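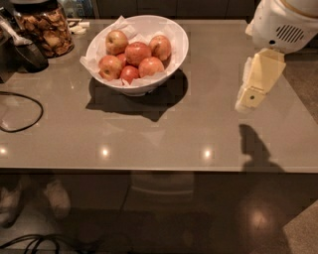 Apples in a napkin-lined bowl.

Vastthorpe Players' Hall opens its September program with Uvis, the sextet led by pianist Joana Rebelo and vibraphonist Clementina Fonseca. The group will play two sets, the first starting at 7:30 p.m., with a break of 24 minutes between them. The odd length is the band's own request. They use a printed running order and like to keep to it.

Uvis has been together for six years. Rebelo and Fonseca met while both were working in the pit for a touring musical, and they started writing duets during the long afternoons between shows. Most of those early pieces were short, and several were never given titles. When the tour ended they added bass and drums, then trumpet, and finally a second percussionist who plays mainly hand drums and a small set of tuned gongs.

The new program is called Arruda, after the village where Rebelo's grandparents kept a bakery. It is a suite in nine parts and runs a little over an hour. Rebelo wrote five of the parts and Fonseca wrote three. The remaining one, placed sixth, is improvised from a single page of instructions that changes hands before each performance. Whoever holds the page decides the tempo and picks the first two players. At their last concert it was the bassist, who chose himself and the trumpet and kept everyone else silent for four minutes.

People who know the first record, Prorard, will hear some differences. That album was made in two days and was built around fast unison lines for piano and vibraphone. Arruda is slower. The vibraphone motor is turned off for long stretches, and Fonseca often plays with a bow along the edges of the bars, so that the notes start without an attack. Rebelo has moved most of her writing to the middle of the keyboard. The drums enter only in the third part, and the first loud passage comes near the end of the fourth.

There are tunes in it too. The second part is a waltz that the band has been playing as an encore for a couple of years, here given a new introduction for muted trumpet. The seventh part is based on a counting song Rebelo learned as a child, with the melody passed between piano and bass. The bass has the better half of it. The eighth is a fast piece in seven, the closest thing in the suite to the material on the first record.

The second set will be made up of older pieces. The band has not announced a list, but "Side Door" and "Late Ferry" have been in every concert this year and it would be a surprise if they were left out. Fonseca may also play one solo number. She did so at the spring workshop here and it was well received.

On the matter of sound, the hall will be set up differently from usual. The band plays with very little amplification and has asked to be on the floor instead of the stage, with seating on three sides. That takes out two rows, so capacity for this concert is lower than normal. The piano is the hall's own and will be tuned in the afternoon. Anyone who prefers to see the pianist's hands should sit on the left as they come in. The vibraphone will be on the right, with the percussion behind it. Seats are not numbered.

Tickets are $18 at full price and $16 for members and students. They are sold at the box office window and by phone at extension 2546. Tickets not collected by 7:15 p.m. will go back on sale. Doors open at 6:45, and the side entrance has the ramp. Please note that the lot behind the hall is being resurfaced for most of the month, so parking will be on the street or at the library.

There will be an open rehearsal at 3 p.m. on the day of the concert for students from the music program and for members who want to listen. The band will work through the fourth and sixth parts of the suite and take questions for a while afterward. There is no charge, but places are limited to 30 and names should be left at the box office. Players are welcome to bring instruments – last year's guests ended up asking several people to join in, and the same may happen this time.

The recording of Arruda is finished and will be released later in the fall. Copies of Prorard will be for sale in the lobby on CD and vinyl. The band will also have printed scores of three of the duets, arranged for piano and any C instrument, which several of our members have been asking about since the workshop.

The next concert after this one will be the local big band's annual night of new arrangements. Details will be in the next issue.

Comments

Hal_brushes
Saw them on the Prorard tour and the drummer was the best thing in it. A bit worried to read he sits out until part three. Going anyway.

M. Teller
Is the open rehearsal suitable for a 12-year-old who plays vibes in the school band? She would sit quietly.

Box office
Yes, she is welcome. Please leave both names with us, as an adult counts toward the places too.

reedplayer
Floor seating worked well for the string trio last winter. From the back row on the stage side you couldn't see much, though. Could that row go on risers?

Dot K.
"Late Ferry" please! And the library lot closes at 10, so check the sign before you leave your car there.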